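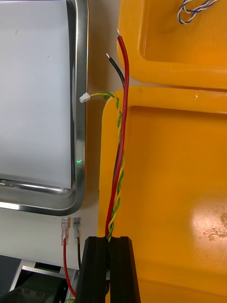 Red and black wires with the ends stripped

Is the Woltorar live album worth having if I already own the studio records?
Asked on August 29, 2023

Hello all. My brother-in-law got me into Woltorar over the winter and I've been working my way through ever since – I have Matance and Tedesco on CD and play them far too often in the car. I keep seeing the live one, Drivetti, in second-hand racks and wondered whether it adds much. Are the songs mostly the same? I do like a bit of chat between numbers, if that sways anyone!

2 people found this question useful

Brian Magesa
Oh, do get it! I've had my copy for years and it comes out every January without fail. It runs to 57 minutes and leans heavily on Tedesco, so you'll know plenty of it, but the slow ones are taken a good deal slower and the piano is much further forward. There are two songs that never made it onto a studio record, and the second of them is my favourite thing they ever did. Chat is a bit thin, I'm afraid – a hello, a story about a missed ferry, and a thank you at the end.

fretless41
its ok. sound is muddy on side one, vinyl anyway, never heard the cd

pennyw
I'd agree with Brian on the slow songs (lovely, lovely playing) but I do miss the backing singers from Matance. If you see it for a fiver, I'd say go for it. Mine has a booklet with the lyrics in very small print, so check that's still tucked in before you pay.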